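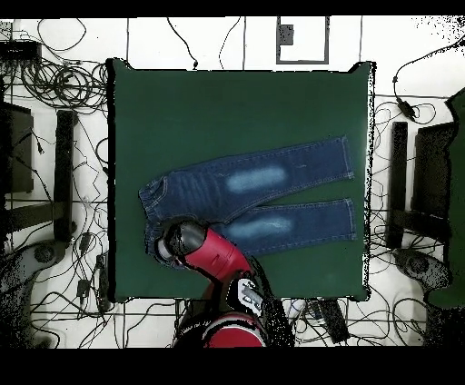
Re: [hurnano-users] Flaky tests and shared fixtures

From: Abla Darwish
To: hurnano-users
Date: October 23, 2025

Hi Sandro, hi all,

Sandro Mancuso wrote:
> We have over 40 tests that load the same customer fixture. Since
> I moved to Hurnano 4 a handful of them fail when the whole suite
> runs, and pass when I run them on their own. Is the runner doing
> things in a different order now? Has anyone else seen this?

Yes, same thing at our place in July, and I lost the best part of a week to it, so let me save you some of that! Version 4 shuffles the test classes by default. Version 2 went through them alphabetically, and plenty of us were leaning on that without knowing it. One class changes the fixture, another expects it fresh, and for years they happened to run the right way round.

First thing to try is to turn the shuffle off (shuffle = none in the runner settings) and see whether the failures go away. If they do, you've got tests leaking into each other. Turn it back on afterwards, though, or you'll be writing to this list again next year.
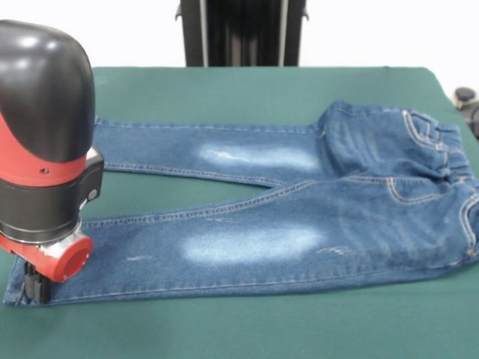

Then look at the log. The seed is printed near the top, and if you pass it back in you get the same order every time, which makes the hunt much less miserable. I cut the list in half, ran it, cut it in half again, and got down to the guilty pair before lunch. Ours was a test that set the currency on the shared customer and never put it back. Heloísa spotted it over my shoulder while I was still blaming the database (sorry, database).
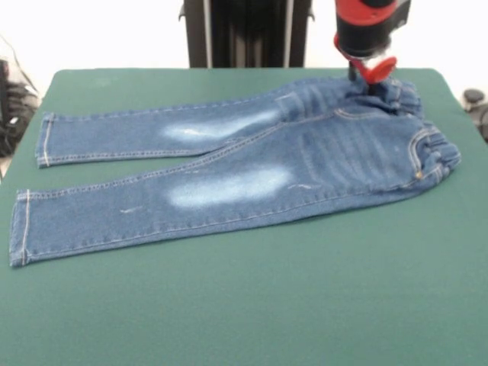

As for the fixture itself, I'd stop sharing it altogether. We use a small builder now, so each test makes its own customer or order and says only what it cares about. Our sample catalogue is clothes, so a returns test reads something like anOrder().with(childrensJeans().inBlue()), and the price and the address fill themselves in. It took me and Tiziana 7 days to convert the lot, and the suite runs a bit slower, but I can read the tests again.

I can post the builder if you'd like it. It's tied to our Farina code in places, so give me an evening to untangle it first. And do tell us which two classes are fighting, I'm nosy about these things.

Cheers,
Abla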